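# How to See the View from the Niven Tower Without Losing Your Afternoon

The observation deck at the Niven is 700 feet up, and on a clear day you can see all of Istmont and a good deal of the parking lot at Andberg. Getting there takes a little planning.

**1. Book the late slot.** Tickets go by the half hour. Everyone wants sunset, so everyone gets sunset, shoulder to shoulder. Ask for 4 p.m. on a Monday and you'll have a railing to yourself.

**2. Use the hotel entrance.** The street entrance has a gift shop on the way in and the same gift shop on the way out. The hotel door, past the pool desk, has one elevator and a man who nods.

**3. Skip the combo ticket.** It adds the Trostutness, a swinging ride for 40 people that is fun for the first four seconds. If you must, ride before lunch.

**4. Eat one floor down.** The deck café charges resort prices for a pretzel. The bar on 62 has the same windows, and the chairs have backs.

**5. Bring a jacket.** The outdoor level is windy even when the street is baking. Hats go in the bag - the netting is full of other people's.
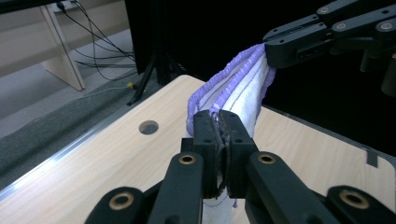
*Words by Jessie Dunbar | Filed under: Towers, Day Trips*

**6. Time your exit.** The down elevator clogs when the evening show lets out. Leave before seven or settle in until eight.

**7. Keep your wristband.** It gets you back in the same night, after dark, when the city looks its best and the school groups have gone to bed. Staff at the hotel door will check it, so don't let the kids chew theirs off.

Parking is free for three hours if you stamp your ticket at the machine by the elevators. The machine takes two tries.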